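Small square table with a cable hole, what goes in the hole and do I need to oil the top?

Posted by Estela Garrido
Friday, September 18, 2026

Ok so I picked up a small square table for the spare room, light wood, pale beige kind of finish, edges a little rounded. Secondhand so no paperwork. Seller said it was a Takács but theres no label underneath and I've looked twice. Near the back edge it has one of those round holes for cables with a dark gray cap in it.

Plan is it's a desk in the mornings and then a table for snacks and sorting stuff in the evening. Bowl in the middle, orange one, shallow, speckled inside. Keys, clementines, whatever lands in it.

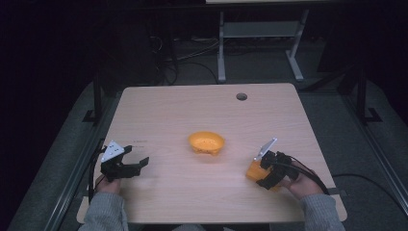 So what I need to know. First, does a top like this want oil? My aunt says oil everything twice a year, but her table is real old solid oak and I can't tell if mine is solid or just has a wood-look finish on it. Don't want to ruin it on day one.

Second, the cap. Not sure mine has a slot, so if I run a lamp cord down there the cap won't sit flat. Is there a standard size for these or am I stuck?

Third thing, less important, carpet in there is gray and pretty thick and the table wobbles a tiny bit when I write. Fold up cardboard? Seems dumb but it's what I've got.

Thanks, typing this on my lunch break so sorry if its a mess

Barnabás Kun

Don't oil it yet. Find out what it is first. Look at the underside, or pop the cap out and look at the cut edge inside the hole. If the grain runs down through the thickness, solid wood. If you see chips or layers with a thin skin on top, it's veneer or a printed finish over board. Flashlight helps.

Printed finish = no oil, ever. It just sits there and goes sticky and you will be wiping it off for a week. Ask me how I know. Damp cloth, drop of dish soap, dry it after.

Solid or veneer, do the water drop test somewhere nobody looks, like back corner. Drop of water, wait a few minutes. Beads up, it's sealed, leave it alone. Soaks in and goes dark, then it could take some oil. Thin coat, wipe off the extra, leave overnight before you put anything on it. And lay the oily rags out flat outside to dry, don't ball them up in the trash, they can catch fire.

Put a felt pad under the bowl too. The bottom rim on a ceramic one can be rough where it isn't glazed, no idea what yours is made of but felt costs nothing. I got a ring of scratches on mine before I noticed.

For the cap, measure the HOLE, not the cap. The cap has a lip so it always looks bigger. There are a few common sizes, so take the measurement to the store, and get one with the little brush or a flap that turns.

Berwyn Pugh

just take the cap out and leave it out? mine has been in a drawer for 3 years. crumbs go down the hole, thats it

Edit Hegyi

Agree with Barnabás on the oil. On the wobble, no cardboard, it squashes flat and you're back where you started by October. Check the bolts on the legs first. Loosen them all a bit, push the table down level, then tighten going corner to corner. Fixed mine. If it still rocks it's the carpet, thick pile does that, try wide hard cups under the legs. Herby has them in a 4 pack I think, or used to.

Also if you're putting a lamp cord through, check the plug fits thru the hole before you buy a new cap. Mine didnt. Had to return the lamp.

Estela Garrido

Took the cap out, chips inside with a skin on top. So no oil! Bolts were loose on one leg, going to do the rest tonight. Plug fits, barely. Thank you all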